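Tomdale Handling Kit Trial: Call for Participants
Reference 2722. Operators and small workshops, daytime sessions, paid.

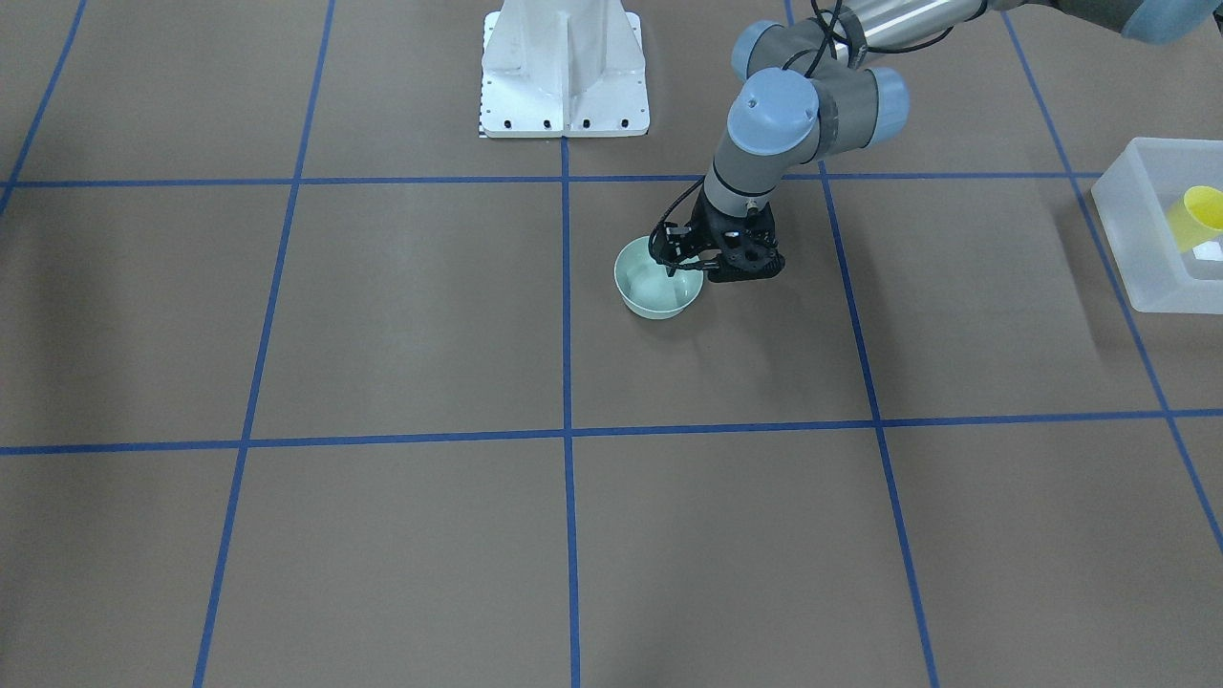 Niamh Cronin asks whether applicants need to have programmed an arm before, and whether the kit under trial is the one already on sale or a later version. No programming experience is required for the operator group. The kit is the release version, with the same gripper, controller and software that a customer receives.

Purpose of the trial

Tomdale sells a handling kit for light household and bench items: bowls, cups, small containers and similar objects with thin rims or smooth walls. The kit is supplied as a gripper, a mounting plate, a controller and the Nivine task software. Killano has been engaged to run an independent user trial and to publish the results. Participants report to Killano. Tomdale staff will not attend sessions and will not receive names.

The trial measures how long a new user takes to set up a rim grasp, how often the grasp has to be corrected, and which parts of the printed manual are consulted. Grasp speed is not under test.

Who should apply

Operator group. Adults who can read a technical manual in English and stand or sit at a workstation for up to two hours. Applicants must be able to distinguish the status lights on the controller or ask for the audible version, which is available on request. Left-handed applicants are encouraged; the teach pendant has been revised and there is little data on left-handed use.

Workshop group. Businesses with fewer than 130 employees that handle small rigid items by hand and have considered automating part of the work. One person from each business attends. That person should know the present manual process well enough to describe it step by step.

Current and former employees of Tomdale, and anyone who has been paid to install the kit, are not eligible.

What participants do

Each participant attends two sessions at the Kerslake building. In the first session, the participant works through Chapters 1 to 4 of the manual, defines a work area on a taped floor grid, and teaches the arm to grasp a bowl by its rim. In the second session, the participant repeats the task with an object that was not used in the first, then transfers it to a bin. An observer is present but will answer questions only on safety.

The stop button is within reach at all times. The arm runs at reduced speed during teaching. Long hair must be tied back, and lanyards, scarves and loose sleeves are not permitted inside the marked area.

Sessions are recorded. The recordings show the work area and the pendant screen. Audio is kept until transcription is complete and then deleted.

Payment

Operators receive $130 per completed session. Businesses in the workshop group receive a single payment of $2000 after the second session and the written process description have been accepted. Travel is not reimbursed. A participant who withdraws during a session is paid for that session in full.

How to apply

Send a one-page statement to Essam Kettani, Trial Coordinator, Killano, Room 1621, Kerslake building. Quote reference 2722 and state which group is being applied for. Operators should list any previous use of powered equipment, including none. Businesses should give the dimensions and weight of the items they handle and the number moved in a normal shift. Photographs of the items are useful but not required.

Applications close on 14 May 2022. Applicants will be told the outcome in writing. Sessions run through the end of October, and requests for early morning places should be made in the statement.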